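Ticket: Chess set, black pieces missing
Opened by: Silvana Barros
Product: Temico travel chess
Status: Open
Date: August 12, 2022

Good morning. I bought this chess set in May from the Netis shop and I am writing because of the black pieces. When I set up the board for a new game, the white side looks fine to me, but the black side has gaps in its two rows. I set it up again to be sure, and I keep the extra black pieces on the pink tray at the left of the board.

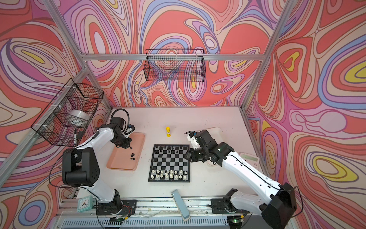 My first idea was that the pieces fell in the bag during transport. I have emptied the bag, also the box with its paper. I looked under the table and behind it. Then I put every black piece back from the tray and compared with the list on the box. After this, 2 pawns are still missing.

I also tried these steps from your help page:
- Opened the lining of the box. Nothing inside.
- Passed a fridge magnet along the floor. It picked up one paper clip.
- Asked at the club in Trarkcombe, where I played last time. They did not find anything.

Please tell me if I can order only the pawns, or if it is necessary to buy the complete set again. The same size is important, the squares are small.
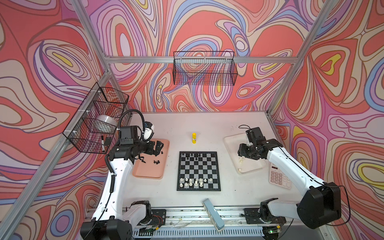
Marquez: Hello Silvana, single pawns are possible for this set. Please send the order number and the height of one black pawn, measured without the felt. Delivery takes 7 working days. I leave the ticket open until you answer.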